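Search this site
Search

Teaching the Mill Strike: Speaker Notes
Skembridge Local History Education Day, March 10, 2020

Slide 1. Start with the question I get most from teachers: why spend six weeks on one strike in one town? My answer is that the students live in the town. They walk past the Hadside mill on the way to school and most of them think it was always flats.

Say where the material comes from. The Pietrzak collection holds 437 items, mostly letters, wage slips and union notices, given to the library by the family in two lots. The second lot was only catalogued last December, so anyone who used the collection before then should look again.

Slide 2. What the old unit did. One textbook page, a date, a photograph of the mill owner, a worksheet. The strikers appeared as a number. Women appeared once, making tea. The migrant workers did not appear at all, although the wage slips show they were 133 of the people who walked out.

Don't rush this. People in the room will have taught the old unit. I taught it for years.

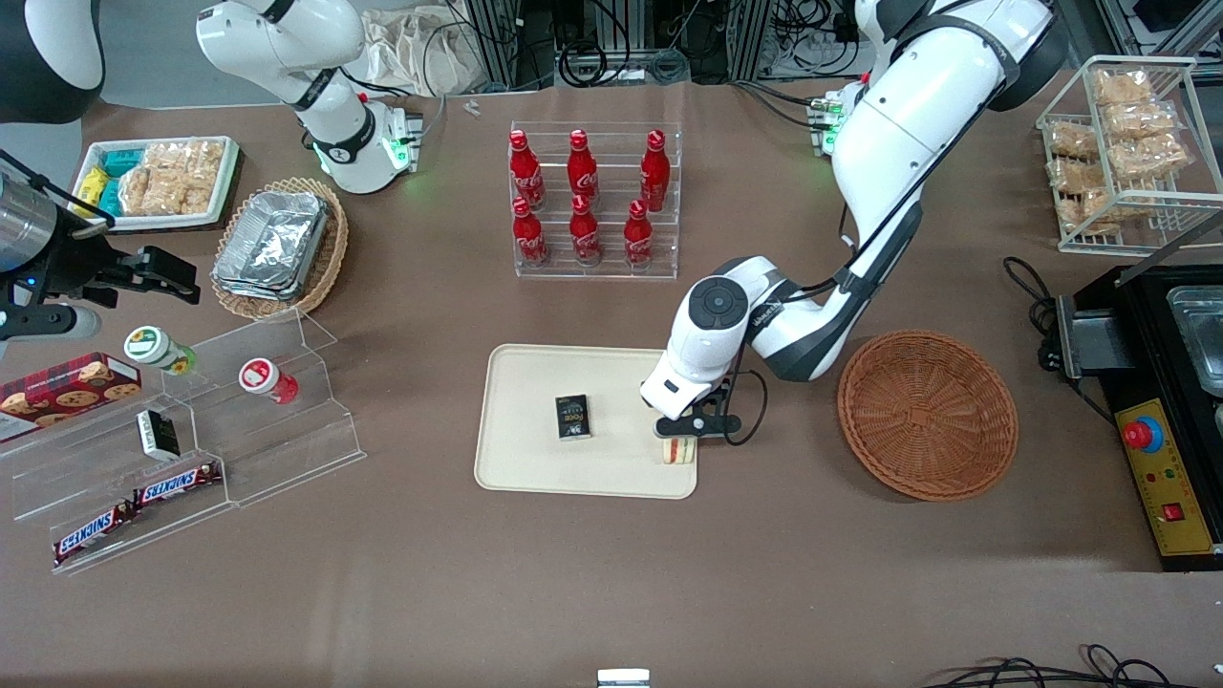

Sandwich-like snack on its way to the tray.

Slide 3. What we changed. Students now begin with the sources and get to the summary in week four. Each group takes one household and follows it through the strike: rent, food, who was still earning, who left for the city. They write down what they can't find out as well as what they can. The gaps list goes on the wall and stays there.

Mention the translation problem. A good share of the letters are not in English. The first year we used translations only, and two students who could read the originals told us the tone was wrong — politer than what was on the paper. We now hand out both versions side by side.

Slide 4. Objections. Take them in this order: time, assessment, parents. Time is the real one. The unit costs four extra lessons and they have to come from somewhere. We took them from the empire overview and I would not claim that was painless.

Assessment is easier than it looks. The marking guide asks for a claim, a source and a reason to doubt the source. Handout has the full guide on the back.

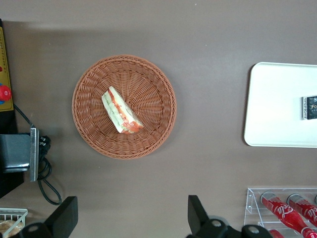 One teacher at the Hadside trial wrote on the feedback form that the hardest part was keeping quiet: the students wanted to be told who was in the right, and it took until the third week before they stopped asking and started arguing with each other about the evidence.

Read that out in full, then pause. Ask for a show of hands from anyone who has had the same thing happen.

Slide 5. Parents. We had three complaints and one long letter of thanks. Two of the complaints were about a family name being used. We now ask before naming any household with relatives still in the area, and we use initials if the answer is no.

Slide 6. Money. The Hetard grant was 3,840 dollars. Of that, 2,000 went on scanning and the remainder on relief teachers for the planning days. If someone asks whether it can be done without a grant, yes, provided the scans already exist. Ours can be borrowed by any school in the district.

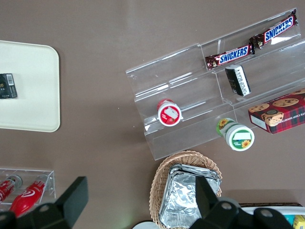

Slide 7. What I'd do differently. Bring the library in at the planning stage. Cut the role play, which turned a wage dispute into a shouting match. Leave a full lesson at the end for students to rewrite the textbook page in their own words, at the same length as the original.

Finish on two of the rewritten pages, side by side. No commentary, leave them up during questions. Handouts are on the table by the door.

We use cookies to improve your experience on this site. Accept / Manage settings

© Skembridge Local History Education Day | Contact us | Back to top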